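How to Untangle and Label Small Wires Before a Repair

Most wiring mistakes in small repairs happen before any tool comes out. Wires get pulled apart in a hurry, and later you can't tell which lead went where. Set aside an evening and do the sorting first.

Start with one bundle at a time. Find a free end and work back from it, pushing slack into the knot so it opens up. Don't tug on a connector — hold the wire close to the snag and ease it through.

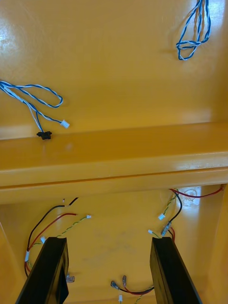
Twisted blue-and-white cable, one length with a small white connector.

Leave twisted pairs twisted. If you have to open one up to reach an end, undo only as much as you need.

Next, make the labels. Masking tape folded over into a flag works fine. Write on it with a fine marker before you fold it, and put one flag near each end. I use a plain number and keep the details in a notebook. My current one runs to 268.
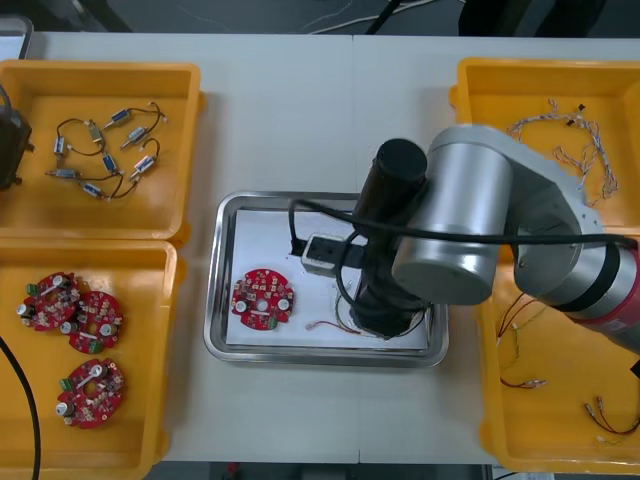 Keep parts from different jobs apart until every flag is on. Shallow containers are easier than deep ones, and a light-colored surface helps you find a dropped screw.

Coil each labeled wire loosely, with no sharp bends, and close it with a strip of paper tape. Rubber bands go brittle and stick to the insulation.

Last, copy the numbers onto a card and store it with the wires.

Posted by Glenys Probert, 2024-03-14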